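Hi all, Tia Bunting again with your Skultbridge update. It's been a laundry kind of month! The folding set for Whitlock has reached 2,747 clips, and 886 of those came in during March, so thank you to everyone who has been out in people's bedrooms with a pair of grippers.

My favorite stretch so far has been the clothes-on-a-bed sessions. Dark clothes are the tough ones - black fabric on black fabric swallows the folds, and I've squinted at plenty of clips trying to work out which layer the fingers were going for. A bit of pattern is a gift. When there's a black-and-white strap between the yellow fingers, I can tell what's being held right away.
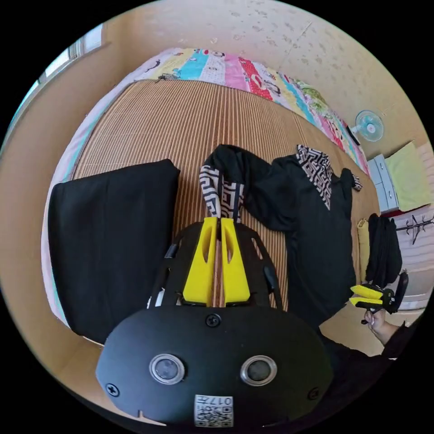
Why do we record people folding clothes with grippers in hand when we could drive the robot by remote control?

It's a lot faster, and we can do it in any home that will have us. The model at Plimorton learns from how the fingers move and what the gripper cameras see, so a person can supply the examples before a robot ever gets there.

Now, a plea from me. Slow down on the approach! Those moments just before the fingers close are what the model is weakest on, and a lot of us (me included) rush them. Come in over the garment, let the camera get a good look at the fold, then close.

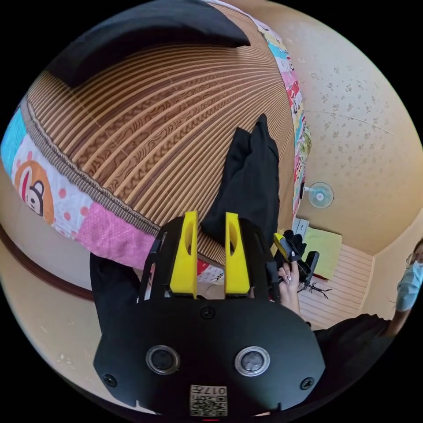

I'd also love more messy starts. We have plenty of shirts laid out flat and far fewer crumpled heaps, so toss things down any old way and begin from there. Whitlock wants 12 more homes in the next batch, and we have 2 signed up. If yours has a bed and some laundry, write to me by Sun 26 March and I'll get you on the list.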